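Wallpaper, and other decisions I have put off

May 5, 2020

I have lived in this house for eight years and for all eight of them the downstairs hallway has been wearing somebody else's wallpaper. It's a small brown trellis with a sort of onion in each diamond. The previous owners hung it, or possibly the owners before them, and they hung it well, which is a pity.

I always said I'd strip it when I had the time. Then March came along and gave me the time, and I want it on the record that I did not ask for it.

The first corner came away in one long satisfying sheet and I thought, well, this is easy, why do people complain. The rest of it came away in pieces the size of a postage stamp. Under the onions there was a layer of blue stripes, and under the stripes a layer of something green that I think was meant to be ferns. I rented a steamer from the hardware place on Ormsby before they went to curbside only, and by the time I was done with it they weren't taking rentals back, so for a while I was the keeper of a steamer. I did the curtains. I did a hat.

My neighbor Ultan Phelan, who shouts advice across the fence now instead of coming in and delivering it in person, says you should score the paper first, then soak it, then go and have your lunch. He told me this after I'd finished the long wall. Ultan has hung a lot of wallpaper in his life and he believes in it the way other people believe in cod liver oil. "Paint shows you what you did wrong," he shouted. I asked what paper shows you. He said paper shows you birds.

So now I have bare plaster, fourteen feet of it on one side, with a crack shaped like the coast of Norway, and I have to decide what goes up. I'd assumed I would paint. White, or one of those whites with a name. But a white hallway turned out to look like the part of a dentist's office where you wait to be told how much, and I only got as far as one test patch before I put the lid back on the can.

Which is how I ended up sending away for samples. Five came from a company called Fosa, who charge you for them and then give you the money back if you order, a system I'm fairly sure was designed with me in mind. There's a herringbone, two plain ones with a texture you can feel but can't see, one with cranes on it, and a leafy one. I taped all of them to the plaster and I walk past them with my coffee. The cranes looked wonderful for a day and then started to look at me. Big patterns do that. My friend Lemlem Shiferaw had a bathroom done in palm fronds and says she still ducks.

I keep going back to leaves, though. Brown and cream, on the large side, with a few berries so your eye has somewhere to rest.

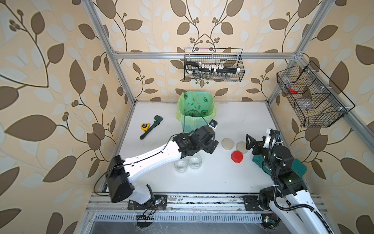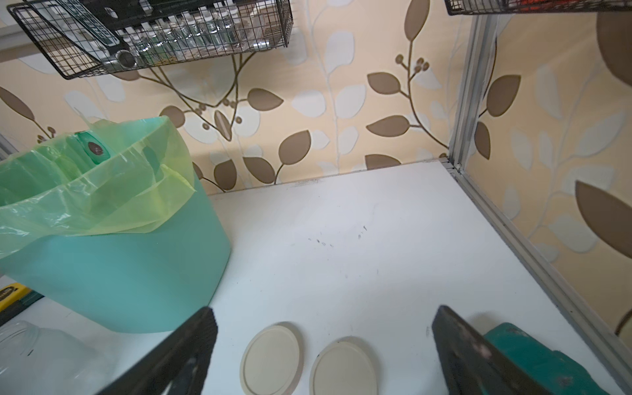
The trouble with any repeat that big is the waste. You line up the pattern at the seam, and every strip loses a foot or so off the top, and what you throw away would do a decent closet. I worked it out on the back of an envelope and then again on the front, and the two sides disagreed by a full roll. Ultan says buy the extra roll. Lemlem says buy the extra roll and keep it in the attic for whoever lives here next, so they can hate it in mint condition.

There is also the matter of paste. The tub I bought is called Proso and the instructions want you to let the paper "rest" after pasting, folded on itself, for a length of time given in a very small font. I don't have a table long enough for that. I have a door I could take off its hinges, and I've been eyeing it.

Anyway, the samples are still up and the steamer is still under the stairs. If anybody reading this has matched a large pattern around a thermostat and stayed married, the comments are open.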